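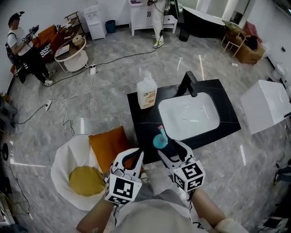

Curved vs. straight fingers on hand-held grippers, small objects near a counter edge

Forum: End Effectors and Grasping
Started by kerf_and_shim, May 9, 2022

kerf_and_shim
Posts: 57

We have been comparing two finger sets on our hand-held parallel grippers and I would like a sanity check before we commit to one for the July collection.

Set A is the curved finger from the Tadumley kit, printed in a flexible material with the dark contact strip glued on the inside. Set B is a straight finger from Szewczyk, stiffer, same stroke, same mount. Both are run two-handed, one gripper in each hand, with a marker on each gripper for pose and a camera on the operator's head for context.

The tasks are bathroom tasks: pick up a small item from a vanity top, move it, set it upright, put it down on the other side of the basin. The objects are bottles and small plastic toys. The hard ones are the small ones with a round body and a narrow neck.

Results so far:

Set A closes around round bodies without much aiming. The fingers wrap and the object centers itself. Placement is worse, because the wrap lets go unevenly and the object rotates a few degrees on release.

Set B needs a much better approach angle and will squirt a round body out sideways if you are off center. On necks and flat sides it is cleaner, and release is repeatable.

Failed picks over the same object list were 5 percent for A and 37 percent for B. Most of the B failures were round items lying on their side. Is anyone running stiff fingers on this kind of object with a better number than that? I would prefer B for the release behavior.

drybearing

What is your contact material on B? Bare print will do exactly what you describe. A 37 percent failure rate sounds like a friction problem before it sounds like a geometry problem.

kerf_and_shim

Same strip on both sets, same batch. I swapped strips between A and B partway through and the numbers did not move enough to matter.

tudside_mech

We ran the Szewczyk fingers at Tudside for most of last year on kitchen items and gave up on them for anything lying down. The tip is too thick. You cannot get under the widest part of a small cylinder on a hard counter, so you pinch above the center line and push it down into the surface. It either jams or pops out.

We ground the tips to a wedge, which helped with cylinders and made them fragile. We broke a pair a week.
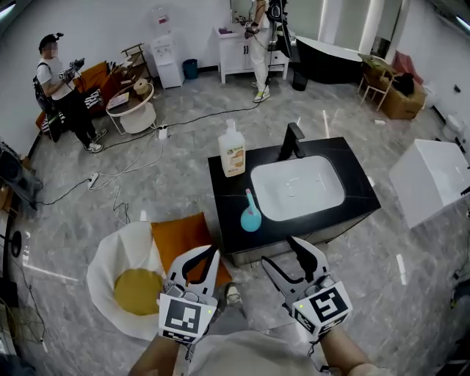

The second thing to check is how the operators hold the gripper at approach. With a vanity, people come in from the front and above, with the wrists rotated outward to keep the markers facing the head camera. That is a comfortable posture, but it tilts the finger plane relative to the counter. Curved compliant fingers absorb the tilt. Stiff ones touch down on one corner first, and the object is already moving by the time the second finger arrives.

Try having one operator do twenty picks with the finger plane square to the counter and see if B recovers.

kerf_and_shim

That is plausible. The right hand tends to angle out more than the left, and I have more B failures on the right. I had put it down to handedness.

I will run the square approach test on one operator and post it.

mm_per_rev

I disagree with the premise a bit. You are choosing fingers by how well a person does with them. A person corrects for everything. The policy trained on that data will not correct nearly as well, and it will be running on an arm with its own calibration error. I would weight pick tolerance over release accuracy every time. A is the obvious choice and the few degrees of rotation can be handled downstream.

drybearing

Depends on the task. If the goal state is "bottle upright beside the basin," a few degrees on release is the difference between standing and falling over. I would not call that something you handle downstream.

mm_per_rev

Then slow the release. Compliant fingers rotate the object when you open them fast. Tell operators to open over a full second and look at it again. We did this with the Tadumley fingers and the rotation dropped below what we could measure from the marker pose.

kerf_and_shim

We have not controlled release speed at all. Opening is whatever the operator does with the trigger. I can get it from the width log. Give me a bit.

stirk_controls

Coming at this from the tracking side. How are you getting the release rotation in the first place? If it is from the head camera, I would not trust a few degrees. The operator's head moves, the object is small, and the gripper covers half of it when it opens.

At Stirkport we use a fixed camera on a tripod for any measurement we plan to quote, and keep the head view for context only. Marker pose tells you where the gripper is. It does not tell you what the object did between the fingers.

kerf_and_shim

It is from the head camera, fitted by hand on a subset. I take the point. I can repeat the placement part with a fixed view.

Width logs are in. Median opening time on A is well under half a second. So mm_per_rev may be right, and the rotation I blamed on the finger is at least partly the trigger.

tudside_mech

Also check the cables. If anything is hanging off the gripper, the drag on the wrist at release is not zero. We saw a consistent yaw on one hand and it went away when we routed the cable up the forearm.

drybearing

Seconded on the cable. Still not convinced on A. A slow release costs time on every episode, and over 1,000 episodes that is a real amount of operator time.

mm_per_rev

It costs less than redoing 37 percent of your picks.

kerf_and_shim

Plan as it stands:

One operator, both finger sets, same object list, approach square to the counter for B.
A with release held to a full second, then A with no instruction.
Fixed camera for placement.
Cable taped to the forearm on both hands.

If B is still above ten percent on the round items after that, I will drop it and go with A. I may also ask Szewczyk whether they will sell the straight finger with a thinner tip.

tudside_mech

We asked them last year. The answer was a minimum order we could not justify. If you want to split one, send me a message.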